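Küche & Ausbau | Arbeitsplatten
Lesezeit: 3 Minuten

Silikonfuge an der Arbeitsplatte erneuern

Auf fast jeder Kartusche steht etwas von »dauerhaft schimmelfrei«. Ich habe in meiner Küche inzwischen die dritte Fuge hinter der Spüle und glaube das nicht mehr. Eine sauber gezogene Fuge hält ein paar Jahre, dann muss sie raus. Wer einfach neues Silikon über das alte schmiert, kann sich die Arbeit sparen, denn auf altem Silikon haftet neues so gut wie gar nicht.

Zuerst also das alte Material. Mit dem Cuttermesser oben und unten flach entlang der Fuge schneiden, dann den Strang herausziehen. Bei Quarzkomposit und Mineralwerkstoff die Klinge nicht verkanten, das gibt Kratzer, gerade auf dunklen Platten. Die Reste nehme ich mit einem Kunststoffschaber ab.

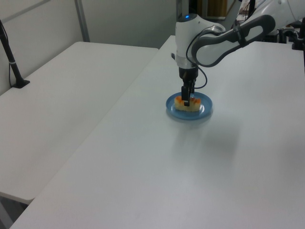
Silikonentferner aus der Tube funktioniert, nur langsamer, als die Hersteller gern behaupten. Der von Ernuritz soll in 65 Minuten fertig sein. Bei mir lag er über Nacht drauf, und geschabt habe ich danach trotzdem. Vorher an einer verdeckten Stelle testen, vor allem bei Naturstein.

Danach entfetten. Isopropanol und ein fusselfreies Tuch reichen, den Spezialreiniger von Orolden habe ich ausprobiert und keinen Unterschied bemerkt. Spülmittel lieber weglassen, es bleibt gern ein Film zurück. Die Fuge muss vollständig trocken sein, bevor es weitergeht.

Beim Abkleben streiten sich die Leute. Profis ziehen freihand, ich kann das nicht und die meisten, die es von sich behaupten, auch nicht. Also Kreppband oben und unten, Düse schräg anschneiden, in einem Zug durchspritzen, mit dem Fugenglätter abziehen und das Band sofort entfernen - solange das Silikon noch keine Haut hat.
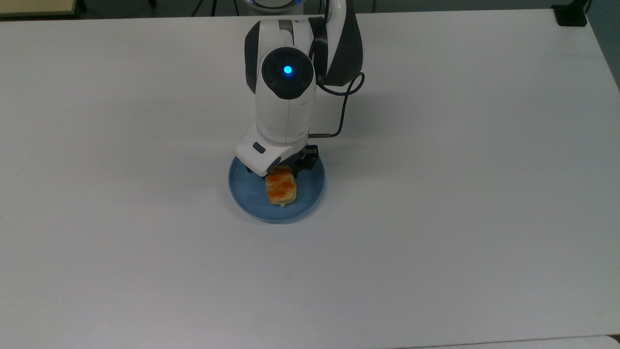 Weißer Roboterarm mit schwarzem Greifer über einer weißen Tischplatte.

Für Naturstein ausdrücklich Natursteinsilikon kaufen, essigvernetzendes kann Flecken machen. Dann 2 Tage kein Wasser an die Fuge, auch wenn »nach einer Stunde belastbar« draufsteht.

Text: Pramila Sisodia

Zuletzt erschienen
Trustus Fugenglätter: drei Profile, eines brauchbar
Arbeitsplatte ölen oder lassen?
Wasserflecken auf dunklem Quarz
Spüle flächenbündig einbauen, ein Versuch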